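Skarnness Institute of Technology
Department of Mechanical and Control Engineering
Group Project Report

Unintended Gripper Release in a Two-Arm Utensil Sorting Cell

Submitted 05/10/2022

Summary

The Grultard project set out to sort kitchen utensils into containers using two small robot arms working from opposite sides of a shared table. During the main test series the right gripper opened without having been told to do so while it was carrying a utensil. The fault was recorded 22 times in 400 pick attempts, and every case was on the right arm. Work on sorting accuracy was suspended and the remaining project time was given to finding the cause. This report describes the equipment, the fault, the tests made to trace it and the changes that followed. It also covers the safety review, which found that the cell had been run with a setting the group had not understood.

1. Background

The project was carried out in the Beyene Laboratory, an open workshop shared with other groups. The brief supplied by the department asked for a cell that could pick up spoons lying in no fixed arrangement and place each in a container according to the colour of its handle. A second aim was to compare the two arms, which are nominally the same, over an equal number of picks.

Planning began in January. The group took over the arms and grippers in working order, together with a handover folder from the previous year. The folder contained wiring drawings for the power supply and the emergency stop but none for the gripper signal lines. The group noted this at the time and did not follow it up.

2. Equipment

Each arm carries a parallel gripper with a wrist camera. A head unit with a pair of lenses gives the general view used for finding utensils, and the wrist view is used for the last part of the approach. The gripper motors run from a 24 V supply. Gripper commands pass through a control package called Clallex, which was installed by a previous group and runs on the cell computer. Clallex sends each gripper a target opening and a force limit, and expects a reply from the gripper at a fixed interval.

The head unit is held within a support frame. Cables are led away from the equipment along several routes, some of which had been added to over the years without being recorded.

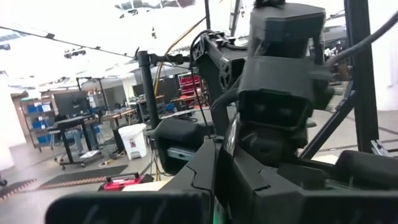
Figure 1. Head unit and support frame, seen from a wrist camera.

The workshop has desks close to the working area, and people regularly sit at them while a cell is running. This was treated as normal when the risk assessment was first written. Section 6 returns to it.

3. Method

Each attempt consisted of an approach, a closing of the gripper, a lift, a carry and a release over the chosen container. The group divided the 400 attempts equally, giving 200 to each arm. Utensils were laid out afresh by hand between runs with the arms stopped and the motor supply off. An attempt was counted as failed if the utensil was not in a container at the end, whatever the reason, and the reason was written on the run sheet by the observer.

Opaque and transparent containers were used together, in order to find out whether clear walls would trouble the camera software. They did cause some false detections early on, which were dealt with by changing the lighting and by ignoring any detection within a set margin of a container rim. Those results are given in Appendix B and are not discussed further here.

A carry was expected to look uneventful. The handle is gripped, the fingers stay closed, and the arm moves at a constant height until it is above the container.
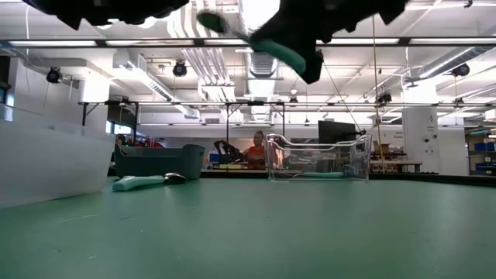
The lift height had been chosen so that a hanging spoon would clear the tallest rim, and it was not altered at any point in the series. This matters for what follows. A utensil released during the carry falls from a fairly constant height, and where it lands depends mainly on how fast the arm is moving. At carrying speed, several released utensils left the table altogether.

4. The fault

The first unintended release was put down to a poor grip. The observer wrote "slipped" on the run sheet, and the same word was used for the next few cases. Only when the recordings were replayed did the group see that the fingers had opened fully before the utensil fell. A slipping handle would have left the fingers closed or nearly so.

All run sheets marked "slipped" were then checked against the recordings. Most of the left arm cases were true slips, usually with the handle held too close to its end. On the right arm, 22 attempts showed a full opening of the fingers. The Clallex log contained no open command at those moments. It did contain a warning line, "reply late", shortly before each one. The warning is written at a low level and does not appear on the operator's screen with the standard settings.

Three explanations were considered. The first was an error in the group's own sorting program. This was set aside once the log had been read, as the program had issued nothing. The second was a drop in the motor supply. A meter with a recording function was left on the 24 V line through a day's running and showed no fall large enough to matter, including at times when releases took place. The third was a break in the signal line between the cell computer and the right gripper.

5. Tracing the cause

To test the third explanation, the right arm was moved slowly through its carrying path with the gripper closed on nothing and the table clear of people. The signal cable was held lightly at different points along its length while the log was watched. The late reply warning could be produced at will by bending the cable where it enters the wrist connector. It could also be produced by turning the wrist joint towards the end of its range, which pulled the cable tight against the bracket.

The connector was removed and opened. One conductor had broken inside its sleeve and was making contact only when the cable was relaxed. The sleeve itself was undamaged, so an inspection from outside would not have found the break. The cable tie that should have taken the strain had been fitted on the wrong side of the joint. It moved with the wrist and gave the cable no support.

The left arm was opened for comparison. Its tie was correctly placed and its conductors were sound.

The broken conductor explains the loss of signal. It does not by itself explain the opening of the fingers, and the group spent some time on this second question. The answer was found in the Clallex configuration file. A setting decides what a gripper should do when replies are lost: hold, relax or open. It had been left at "open" for both arms. A note in the handover folder suggests that this was chosen for work with soft objects, in which a closed gripper might crush the item. The note does not mention any other use.

6. Safety review

The group stopped all powered running on the day the setting was found and reported the matter to the laboratory office. The original risk assessment had considered a person being struck or trapped by an arm. It had not considered an object thrown from a moving gripper, and it gave no minimum distance between the cell and the nearest occupied desk. No injury occurred. One released spoon came to rest beneath a neighbouring group's desk, and this should have been reported when it happened. It was picked up and the run was continued.

The review made the following changes, all of which were in place before testing resumed:

The right signal cable was replaced and both cables were tied on the fixed side of the wrist joint, with enough slack for the full turn.

The Clallex setting was changed to "hold" on both arms, and a lost reply now also brings the arms to a stop.

The late reply warning was raised to a level that appears on the operator's screen.

Carrying speed was reduced.

Desks on the side facing the cell are to be left unoccupied while the arms are powered.

Run sheets now have a separate box for finger position at the time of a failure.

Holding on a lost signal brings its own risk, namely that a hand caught between the fingers would not be freed. The force limit was therefore lowered to the smallest value that would still lift the heaviest utensil, and the procedure for releasing a gripper by hand is displayed at the operator's position.

The table was also set out again before the repeat series. Both arms reach in towards the middle, and utensils are spread over the open part of the mat between and in front of the containers, so that either gripper may be called upon to carry across the centre. Cable near the grippers is checked by eye at the start of each run.

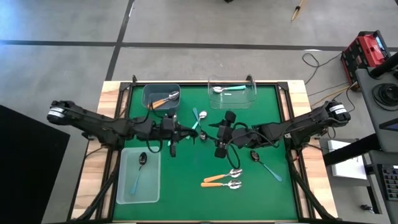 7. Repeat series

The full series was repeated with 200 attempts on each arm. There were no unintended releases. True slips still occurred on both arms and remain the most common reason for failure. The lower force limit may have made them slightly more frequent, although the group did not test this separately and the two series differ in carrying speed as well.

On one occasion during the repeat series a late reply warning was given by the left arm. Both arms stopped and the gripper held its utensil, as intended. The connector was found to be loose and was pushed home. It has not recurred.

8. Discussion

The comparison between the arms, which was the second aim of the project, cannot be drawn from the first series. The right arm results are affected by the fault throughout, including in attempts that were counted as successful, since some pauses in the approach now appear to have been short losses of signal. The results of the repeat series are given in Appendix C.

The group also accepts that the fault would have been found sooner if the word "slipped" had been questioned. It described what the observer supposed and left no record of what the fingers had done.

9. Recommendations

The department is asked to add drawings of the signal wiring to the handover folder, and to require each new group to read and sign the Clallex configuration before power is first applied. The wrist cables should be treated as wearing parts and replaced at the start of each academic year. The broken connector has been kept, labelled, in the project box with the first set of run sheets.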